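Zindham Community Radio
Programming Meeting, March
Called to order at 7:10 p.m. in Studio B, Studio A being occupied by a two-hour polka special.

Minutes of the previous meeting were approved after a correction. The phrase "brief discussion of the logo" now reads "discussion of the logo."

Music library: The new music shelf holds 74 unreviewed CDs, mostly from Bisgaard Records, which keeps mailing them in spite of two polite letters. Each on-air host will take home 10 and write at least one full sentence about every disc. "It's fine" was ruled not to be a full sentence for this purpose.

Playout software: Oltarik crashed twice during overnight programming. The second time, listeners got 60 minutes of silence, and we received one complaint and two compliments. The engineering desk will install the update before the next meeting - and will not do it during the morning show, as last time.
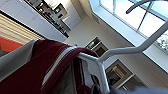
Maroon garment with a white stripe, over a white bar.

Spring fund drive: Pledges stand at 230, well up on the fall. Thank-you gifts were discussed at length. Tote bags again. A motion to try anything other than tote bags failed for want of a second.

Remote broadcast: Momgate Street Fair has offered us a spot between the kettle corn and the generator. The station manager will ask for a different spot, or a different generator.

Schedule: The late jazz show moves back one hour. The host of the show it displaces was absent and will be told by email. The motion carried quickly.

Other business: The logo. Tabled.

Adjourned at 8:55 p.m., with the polka still going.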